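Fekgate completes first phase of Sakent pipe renewal

March 27, 2019

Fekgate has finished the first phase of water main replacement in Sakent. The work covered 564 metres of cast iron pipe laid in clay soil, and 63 properties have been moved to the new supply.
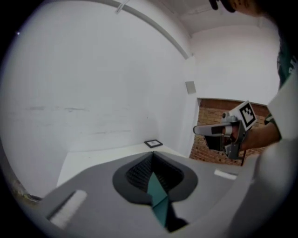

The new main is polyethylene with an outside diameter of 63 mm. Joints were pressure tested before connection. Mean night flow in the zone has fallen by 29 per cent.

"Phase two starts in April on the Arnaud side," said Marloes Visser, network engineer. "Customers will get notice of any shut-off by letter."

Media contact: Venkatesh Amin, Fekgate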